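Reference > Household > Furnishings > Artificial plants

Artificial plants are imitations of living plants, kept indoors by people who like greenery and have met themselves. They are sold as single stems, potted plants and hanging vines, and are made of silk, paper, plastic or, in older examples, wax.

History

Cloth and paper flowers were made by hand long before the potted office fern. In the town of Pendari the trade once supported 11 workshops, most of them turning out roses, which sold well and looked like cabbages. Plastic ended this. The last workshop, Shiferaw, survives by making funeral wreaths and declines to discuss the fern.

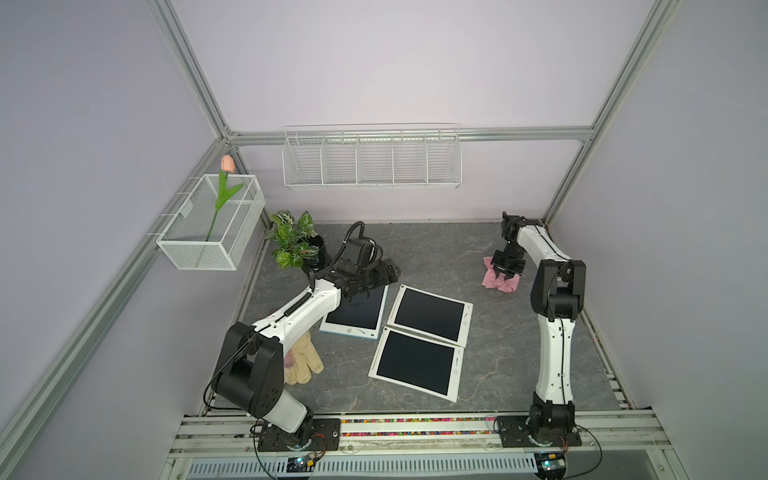

Placement

Manuals advise putting an artificial plant where a real one might plausibly live. Owners prefer the top of the refrigerator. Small potted kinds are used to fill corners, and single stems go into vases, baskets and anything else with an opening.
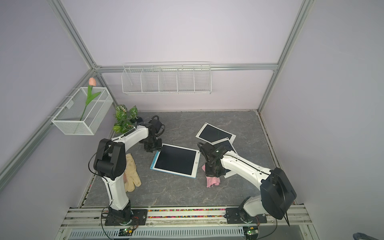
Artificial tulip in a mesh basket, with a potted plant at floor level.

Care

The chief enemy is dust. The Zustix catalog recommends a soft brush every 60 days, a schedule not known to have been followed. Sunlight fades the leaves toward blue. Watering does no good, though guests will do it.

Reception

Gardeners disapprove. In a March survey by the trade paper Bronura, 9 out of 100 owners admitted they had forgotten which of their plants were real.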